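Search this site Search Go

Do horoscope sites all say the same thing? A term project on daily readings
April - posted by the project pair, Intro to Belief and Society

What we wanted to find out

Lots of people in our dorm read a daily horoscope. Most say they don't believe it, then read it anyway. We wanted to know two things. First, is the text on a horoscope app really different from one sign to the next. Second, can a person pick out their own sign's reading if you take the sign name off it.

We started with tarot too but dropped it. Too much for one term, and the card meanings differ from deck to deck so there was no fair way to compare.

Background, short version

Western sun sign astrology splits the year into twelve signs. Newspaper columns made it popular, apps took over. There is a well known idea in psychology that people will accept a vague description as being about them if they're told it was made for them. Our class reading covered this in week three. We didn't set out to prove it again, only to see if it showed up with the kind of text people read now.

How we did it

We used two apps, Uter and Waltano. Uter gives one short paragraph per sign per day. Waltano gives a longer one, plus a "mood" word and a lucky color. We copied the readings every morning before class for most of a month and pasted them in a spreadsheet. Missed a few mornings. Those are left blank, not filled in later.

In the end we had 1405 sentences after throwing out headers and the ads for paid readings.
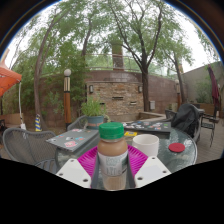 Each sentence got one tag: love, money, work, health, family, or "general." General was for anything that could go anywhere, like "a small change brings a big reward." We both tagged everything separately and then compared. Where we disagreed we talked it out. Some of these took way too long - is "protect your energy" health or general? We went with general.

For the second part we had 30 students from the Yakubu building read three passages each. One was for their own sign, two were not. No sign names. They marked the one that fit their week best.

What we found

General was the biggest tag on both apps, by a lot. On Uter it was more than half. Waltano talks about work more, and almost never about health, maybe for legal reasons but we couldn't find anything on their site saying so.

Signs were less different than we expected. Sentences came back. One line about "an old friend reaching out" went to Gemini early in the month and to Capricorn later on with two words changed. Waltano did this less. Fire signs did get more action words (push, leap, start) and water signs got more feeling words, so somebody is writing with the signs in mind at least a little.

In the reading test, students did no better than you would expect from guessing. What was more interesting was how sure they were. Several told us right away "oh this one is me" and it was for a different sign. One person who reads charts as a hobby asked to see the sign names and then changed their answer, so we kept the first answer only. 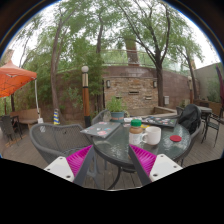
Bottle and mug on the glass-topped table.

Problems

Small group, all from one building, mostly the same age. Two apps is not many. We also picked days that were easy for us, so weekends are thin. And we tagged the sentences knowing which app they came from, wich could have pushed us one way. Next time we'd strip that out before tagging.

Also we never asked people if the reading changed what they did that day. Should have. A few said they check it for fun the way you check the weather, and that seems like the better question to ask - what do people use it for, and does it matter to them if it's right.

We looked at Drindine as a third source (it does birth charts, not just sun signs) but it needs an exact birth time and half our group didn't know theirs.

What we'd do with more time

Add Drindine, get 1000 more sentences from a different season to see if lines repeat year round, and test a group who pay for readings. Also try one passage written by us, no sign at all, and see how many people pick it.

Spreadsheet is on the class drive, ask if you cant open it.

Contact the department office | Copyright, student authors | Back to top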